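4. Where things land: surfaces, floors and the short stop

4.1 What we mean by a short stop

Anyone who has lived in a shared building knows the feeling of carrying something in through the door and putting it down on the first flat thing in reach. It is going to be moved later. Sometimes it is moved within the hour, and sometimes it is still there in February. We call this resting place a short stop, and we have come to think it is one of the most interesting and least studied parts of home life. Work on storage usually looks at closets, cupboards and attics, the places where things are meant to be. Work on waste looks at the bin and what comes after it. The short stop sits between the two, and it is where a surprising share of household decisions get made!

Our material comes from 163 homes in the Sturkia and Gastitz districts, all of them rented, all of them with fewer than four rooms. Residents kept a written diary in which they noted every item that stayed in a spot they did not consider its proper place for longer than one night. They wrote down the item, the spot, and what finally happened to it. The diaries produced 1,042 usable entries. We left out food, pets' things and anything that belonged to a visitor, and we merged entries when a resident plainly meant the same object twice under two names ("the parcel", "the brown box from my sister").

The coding was done in two passes. In the first pass we sorted entries by height: floor, seat, table, and above the shoulder. In the second we sorted them by ending: used, put away, given away, thrown away, or still there when the diary closed. Height was our late addition. We had planned to sort by room, and did so for the first month, but in homes this small the rooms do so many jobs that the labels told us very little. One resident in Gastitz used the word "office" for the end of her bed. Once we switched to height, patterns came up almost at once, and we were delighted to see how stable they were between the two districts.

4.2 Table height

Things at table height have an audience. They are seen on the way in, on the way out and from the sofa, and residents wrote about them with a kind of daily awareness. A diary would mention the same pile of mail five evenings running, with a little more guilt each time. Packaging was the classic case. A box that has come through the door with something in it is rarely flattened the same day, and many diaries gave the same motive: it might be needed for a return, or for the next move. In rented homes the next move is never far from people's minds.

What surprised us is how orderly these piles are. Boxes are put square to the edge, the bigger ones underneath. Residents who described themselves as messy still stacked with care, and several told us they had turned a box so that the label faced the wall. A stack like that reads as a decision that has been taken, even when it hasn't. We think this is why table-height items in our diaries so often ended as "still there". They had stopped asking for attention. One diary from the Nelora buildings has a lovely entry on this point: "It looks so tidy now that I've forgotten it's a problem."

Consoles and side tables deserve a special mention. They are sold as furniture for display, a place for a lamp or a bowl, and in our homes they were the most common short stop of all. They tend to stand against a wall on a walking route, they are shallow, and nobody eats at them, so there is no daily event that forces them clear. A dining table gets emptied by dinner. A console is emptied by nothing at all – except guests, and we will come back to guests in Section 5.

4.3 Floor height

The floor works differently. Items on the floor were mentioned less often in the diaries, but when they were mentioned the wording was sharper, and the endings came sooner. Shoes and slippers make up their own small world here. Residents disagreed strongly about whether a slipper on a carpet is out of place at all, and after much debate we let each diary decide for itself. Some people listed slippers every night. Others never wrote them down once, and told us with real surprise that the floor is where slippers live.

Small litter is the other floor item. Scraps, wrappers and bits of paper are in theory the easiest things to finish with, because there is nothing to decide. Yet they need the basket and the hand to be in the same spot at the same time, and in many homes the basket is a fixed thing tucked in a corner. Diaries from the Pawlak block were very good on this. Residents who carried the basket to the litter reported clearing a floor in one go. Residents who carried the litter to the basket reported doing it in pieces, over days, and often giving up halfway. It is such a small change in habit, and we would love to see it tested properly.

The liner matters too. A wastebasket lined with a shopping bag was the usual arrangement, and the bag brings its own short stop with it, the bag of bags under the sink or behind a door. We counted that as one item per home, however large it had grown. 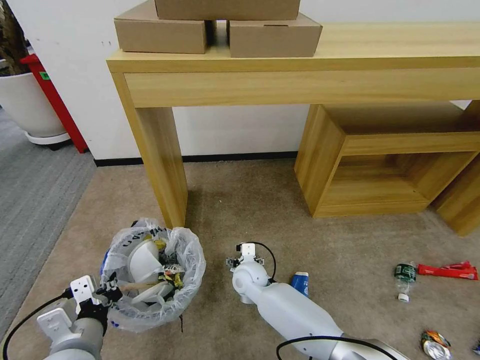
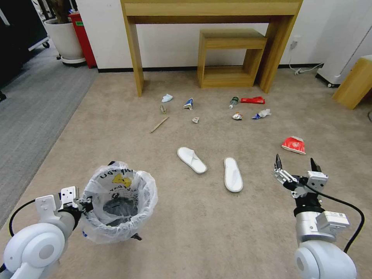 Figure 4. Table height and floor height in one home. First: cardboard boxes stacked on a console table. Second: slippers and small pieces of trash on a carpet, with a lined wastebasket.

4.4 Comparing the two heights

Put side by side, the two heights suggest a simple idea. The higher a thing rests, up to the level of a table, the more acceptable it looks and the longer it stays. The lower it rests, the more it gets in the way of feet and vacuum cleaners, and the sooner something happens to it. Seats fall neatly in between. A coat on a chair lasts until somebody wants to sit down.

There are exceptions, and they are fun ones. Heavy items stay on the floor for very long periods because lifting them is a job in itself. A bag of potting soil in Sturkia outlasted the diary, and so did a box of tiles left by the previous tenant. Items under furniture also behave more like stored things than floor things. Open shelves and cubes at ankle level are a puzzle we haven't solved: some residents packed them tight, while others left them bare for the whole study and piled things on the surface over them. When we asked, the answers were mostly about bending down.

We should also be plain about what the diaries can't tell us. People write down what bothers them. An item that has become part of the background may never be entered, and this will make long stays look rarer than they are. Our follow-up visits helped a little, and in nearly every home the resident pointed out at least one thing that had never made it onto the page – usually with a laugh. A second study with fixed weekly checks would give firmer numbers, and we hope to run one in newer buildings, where entrance halls are larger and the first flat surface is farther from the door.

4.5 Notes on the diary form

The form went through three versions before we were happy with it. The first asked for a reason next to each item, and residents found this tiring and a bit like being told off. The second dropped the reason but kept a column for room, which caused the trouble described in 4.1. The third had just four columns: item, spot, first night, ending. Completion went up right away, and people began adding remarks in the margin that were richer than anything the reason column had given us. We have kept those margin remarks as a separate file and draw on them throughout Section 5.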